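Gumero Household Handbook
Section 2: Folding on the Bed

Read this section before you tip out the laundry basket. The procedure is reversible up to step 3. After that you are committed, or you are sleeping on the couch.

Before you start

The Gumero method uses the bed as its work surface, because the bed is the only large flat thing in most homes that is not already covered in mail. It also comes with a built-in deadline.

1. Make the bed. Pull the sheet tight and tuck it under the mattress. Folding on a wrinkled sheet gives you wrinkled folds, and then you will blame the method.

2. Push blankets back against the wall. They do not need to be folded. They will be wanted again tonight, and they know it.

3. Bring the clean clothes over and put them down in a single heap, well back from the edge you plan to stand at.

Note: If you own a Rarkar folding board, leave it in the closet. It was designed for dress shirts and does terrible things to anything with a hood.
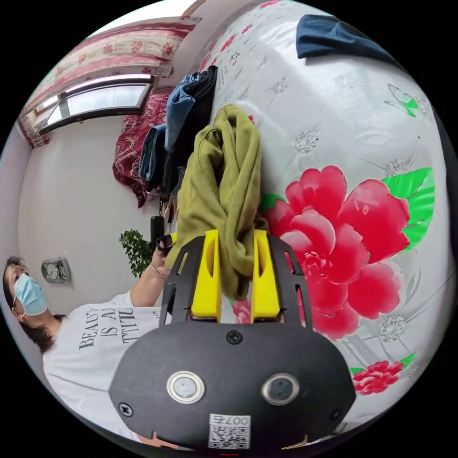 Pants go first, and everything else takes its measurements from them. Lay each pair flat, fold one leg over the other, and bring the hems up toward the waist until the length suits your drawer. A pair of folded blue jeans makes a decent foundation, and it can share the work with something close to black, as it does on this bed, where nobody has insisted on sorting by color. Let a little denim hang over the side of the pile if it wants to. You can square it up at the end.

4. Fold all pants and stack them. Put the heaviest pair at the bottom.

5. Set sweatshirts aside until the pants are done. A sweatshirt folded early will be used as a pillow by the first person or cat to pass through.

6. Open a window if the weather allows. Folding is mild exercise, but it is exercise performed while bending over a mattress, and fresh air shortens the complaining.

Caution: Do not fold anything that is still damp at the seams or cuffs. Check these places by hand. The middle of a sweatshirt will tell you it is dry long before the rest of it agrees.

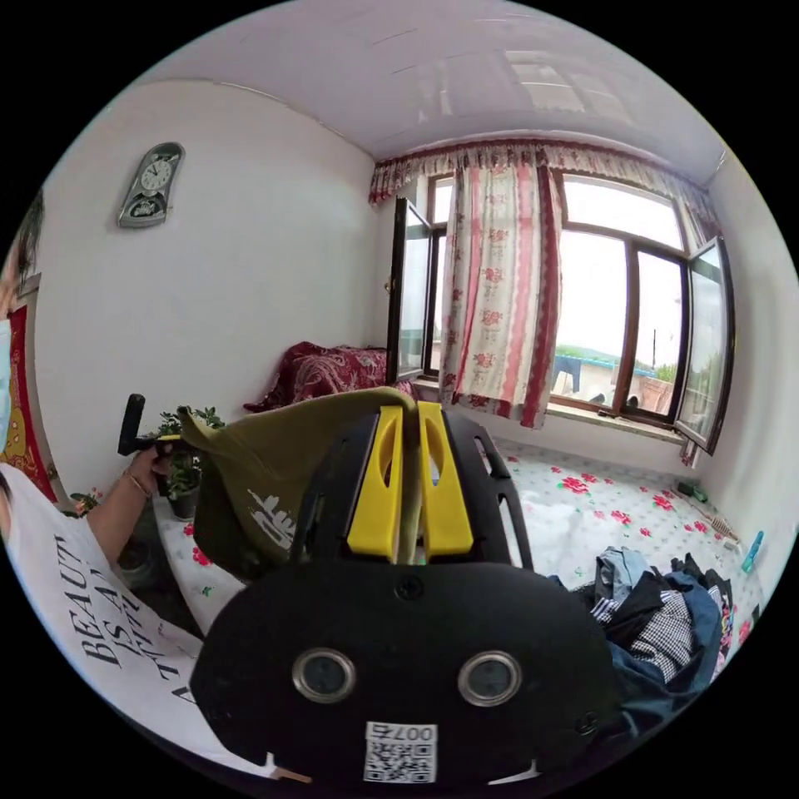
Hlongwane wrote in to object to step 5, arguing that sweatshirts should be folded before the pants while the folder still has some patience left. We tried it that way in January. The sweatshirts did come out better, and the pants were put away in a condition we would describe as rolled. Readers who care more about sweatshirts than pants may swap the steps at their own risk.

Folding a long-sleeved sweatshirt

7. Spread the sweatshirt on the sheet, front side down. Smooth it from the neck toward the hem with the flat of your hand.

8. Bring one sleeve across the back, then double it down so that the cuff points at the hem. Repeat with the other sleeve. If the sleeves cross, the finished bundle will be thick in the middle, and the drawer will notice.

9. Fold each side in by a third.

10. Fold the hem up to the neck and turn the whole thing over.

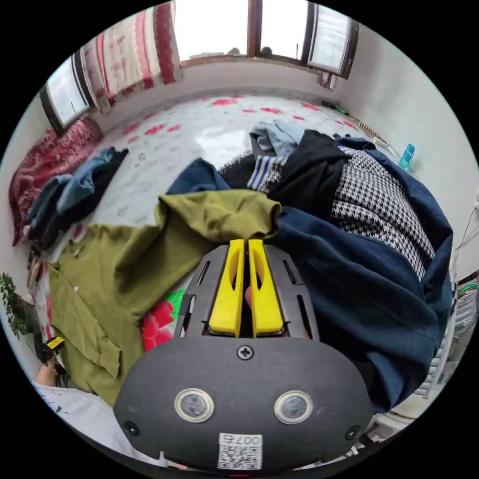
Fig. 3. Olive sweatshirt, sleeve not yet persuaded. Dark garments and houndstooth awaiting their turn.

Note: Ribbed cuffs spring back. Hold the cuff down while you make the next fold, and do not take it personally.

If the fold fails

Pick the garment up by the shoulders, shake it once, and return to step 7. Do not try to repair a bad fold from the inside. Every sweatshirt we have seen treated this way ended up as a ball with a sleeve sticking out of it, and the Priltimholm drawer insert will not close over a ball.

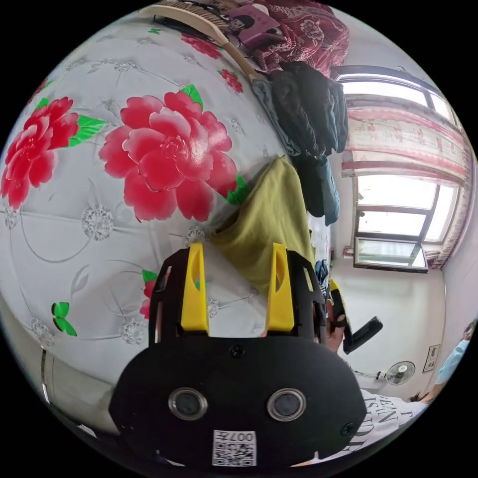 Three attempts is the limit for any one garment. After the third, put it on a hanger and tell yourself that was always the plan. The same applies to anything with a drawstring, anything with more than one lining, and fitted sheets, for which see Section 19 and good luck.

11. Work through the dark clothes last, near the window or under a good lamp. Black and navy look alike in a pile and entirely different on the way to work.

12. Carry the finished stacks to the drawer one at a time. Keep your chin out of it.

Caution: Do not leave finished stacks on the bed overnight. They will be moved to the chair, and clothes on the chair are covered by a separate warranty.

Section revised Mon 18 April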